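Setting Up the Bathroom Tidy Task: A Walkthrough for New Club Members
Posted Sun 20 February in Simulation Projects

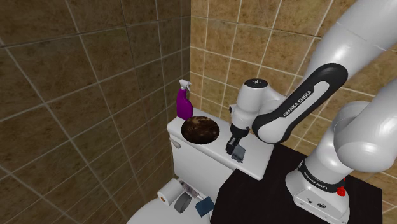

Our bathroom world in the simulator, with the gripper low over the tank lid.

Welcome, and pull up a chair! If you joined the Hulon robotics club this winter, this is the task you'll be working on until the spring showcase in May, and I promise it's more fun than the word "bathroom" makes it sound. You don't need to have programmed an arm before. You do need a club login, a cup of something warm, and a bit of patience on your first evening, when everything seems to take twice as long as it should.

What you need before you start

The shared project folder, which we call Nonderum (long story, it was the name of somebody's science fair entry and it stuck). Copy the whole thing to your own drive and work from the copy. Please, please don't edit the shared one. You'll also want the club laptop or a computer at home with a decent graphics card. If yours is older, turn the shadows off in the display settings and it should run fine.

Step 1: Open the world

Start the simulator, choose Load World, and pick bathroom_tidy. You should get the two tiled walls, the toilet, the black table and the Franka arm mounted on it. Press Play once and let it settle for a few seconds before you touch anything. Objects sometimes drop a hair when the physics kicks in, and if you record positions too early they'll all be slightly wrong.

Step 2: Choose your objects

The objects list is on the left. We keep the purple spray bottle on the tank lid for everybody, so our results can be compared, and the rest is up to you. The toilet paper roll, the tape roll and the blue sponge are all good ones to have around. For your first run, leave them down on the bowl and work only on the lid. I know the sponge is tempting. Save it for week two, when you've got the hang of angles.

Step 3: Teach the arm three poses

Open the pose panel and save these, in this order:

Home: the arm well up and clear of everything.
Hover: the fingers pointing straight down, a hand's width over the lid.
Place: the same as Hover, but lowered until whatever you're holding is almost touching.

Use the sliders gently. The wrist is the part that catches people out, as a tiny turn there swings the fingers a surprisingly long way. If the arm knocks the spray bottle over, press Reset and try again (we have all done it, me more than most).

Step 4: Write the sequence

In the script window, call your poses one after another: Home, Hover, Place, open the fingers, Hover, Home. Put a pause of 600 milliseconds before the fingers open. Without it the object tends to get let go while the arm is still moving, and then it skates along the lid and off the side.

Step 5: Run it a lot

One good run doesn't tell you much, so set the repeat box to 100 and go get a snack. When it's finished, the log shows how many placements stayed put. Over the fall the whole club put 1,182 runs through this world and 771 of them counted as good, so don't be discouraged if your first log looks rough. Half of mine did.

If something goes wrong

The arm freezes halfway: you've probably asked it to reach farther than it can. Bring Hover in closer to the base.

The object slips out of the fingers: raise the grip force one notch at a time.

Everything falls through the floor: you pressed Play before the world had loaded. Close it and start over.

Sending in your work

Save your script and your log together in the Vesanico folder with your first name on both, and add a line or two on what you changed and why. We'll look at them on the big screen at the next meeting, bring yours even if it's only half working!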